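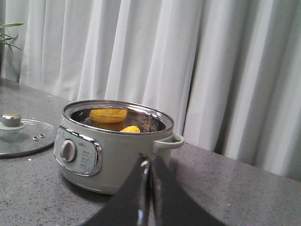

March 31, 2018
Gripper comparison, corn and cooker task, bench by the curtain

Picking up from the November notes, where we left it that the Gredis fingers were fine on blocks and bottles and that food was "to be checked." Checking it now. Same arm, same controller, same mount. The only things that change between sets are the fingers and the closing force. Wrist camera and the fixed side camera both recording for every run.

Fingers under test:
Gredis, dark, flat inner faces, the ones we have had on all winter.
Stullness, softer pads, slightly narrower at the tip.

The Munteanu pair did not get mounted. The bolt pattern on the adapter plate is off and I was not going to drill it on a Saturday. Put them back in the drawer with a note.

Task, so it is written down somewhere other than my head: ear of corn on the counter, pick it up, put it in the open pot. Then lid on. Then a try at the knob on the front. Each part scored by itself, so a bad corn pick does not spoil the lid number. A dropped ear goes back to the start and the run is a miss. No second tries inside a run.

22 runs per finger set on the corn. Lid and knob got fewer, see further down.

Corn, Gredis set

Started with the closing force at 65 percent, the same setting as the bottles. Too much. It marked the kernels and the ear rolled out toward the cut end as the fingers came together. Dropped the force in steps and settled on a value that held without marking. Wrote it into the config under corn_low so the bottle setting stays what it was.

What matters more than force is the approach angle. If the fingers come down square across the cob the pick is good. If they come down even a little along the length, the ear turns as it lifts and the heavy end swings. The grasp planner takes the long axis from the side camera, and when the ear lies at a diagonal it sometimes reads the axis short. I suspect the reflection on the counter is getting into the mask. The yellow bleeds into the gray just under the cob and the mask grows on that side.
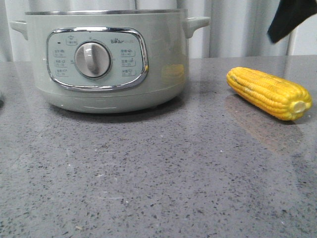 Cropped the lower part of the mask by hand for five runs and the axis came out right on all of them. That is not a fix, but it tells me where to look. To do: try the segmentation with a saturation threshold before changing anything else. Polarizing filter on the side camera is the other option, if we still have one that fits that lens.

Second thing on the side camera. The gripper parks in the upper right corner of its view between runs, and the background subtraction takes the parked gripper as part of the background. First second or so of each run is junk as a result. Moved the park pose in the script but have not tested it. Until then, throw away the start of every clip.

Corn, Stullness set

Softer pads, so I expected these to do better, and on the lift they did. Less turning, no marks on the kernels at the same force. Release is worse. The pad drags on the cob when it opens, and the ear goes into the pot at whatever angle it feels like. With one piece that is no problem. With a second piece going in beside the first, the drag is enough to knock the first one. Opening slower helped some. Opening faster made it worse, which I did not expect, and I ran it again to be sure.

The narrower tip is useful over the pot. The opening is wide but the pot is shallow, and the Gredis fingers are broad enough that I had to raise the release height to keep them off the rim. Stullness could go lower.

Depth inside the pot

Neither set is the problem here. The polished steel inside the pot gives the wrist depth sensor nothing good to work with. Readings off the curved wall jump all over, and where the corn shows up as a reflection in the steel the sensor sometimes puts a surface that is not there. For release height I quit using live depth and went with a fixed offset from the rim. The rim itself reads well enough from the side if I average a few frames. Note for whoever runs this next: if the pot gets swapped, the offset has to be measured again. It is in the config as rim_drop.

Lid

Glass with a metal rim, knob in the middle. Depth goes straight through the glass to the counter when it is lying flat, so the planner thinks there is no lid at all. The knob is the only part worth aiming at. I gave it the knob position by hand for the first two runs, then used the color image from the wrist to find it, and that worked when the arm started high enough to see the whole lid. Started low and off to one side, the wrist view loses part of the lid and the fit goes wrong.

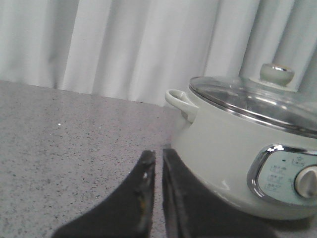 The Gredis fingers hold the lid knob well. Flat faces, enough width, no slip on the lift. The Stullness pads let it tilt. With the lid tilted it catches one side of the rim going down and needs a push. I would not leave that running unattended.

One more on the wrist view: the fingers take up a large part of the bottom of the image on the Gredis set, and whatever is straight in front of the tips is hidden until late. The mask for the fingers in the calibration file is an old one and too small. Redo it before anyone trains on these clips. The scuff on the left finger near the tip shows up as a feature in tracking, so the mask should cover that too.

Front knob

Only got as far as lining up. The ridge across the knob is a good thing to grab, but the wrist has to come in nearly level and the elbow gets close to the counter. Controller stopped it on the soft limit both times. Would need the pot turned or the arm base raised. Leaving it for the Brevonska arm if we get the loan, longer forearm and it might clear.

Where this leaves things

Gredis stays on for lid work. Stullness for corn if there is one piece, undecided for two. Would like to try Stullness pads cut down and stuck on the Gredis fingers before buying anything. There is leftover pad sheet in the bin under the bench.

Open:
saturation threshold on the corn mask
test new park pose
redo finger mask, both sets
adapter plate for Munteanu
knob approach with pot turned

Raw clips are on the bench machine under today's folder, not copied to the server yet. Drive was nearly full.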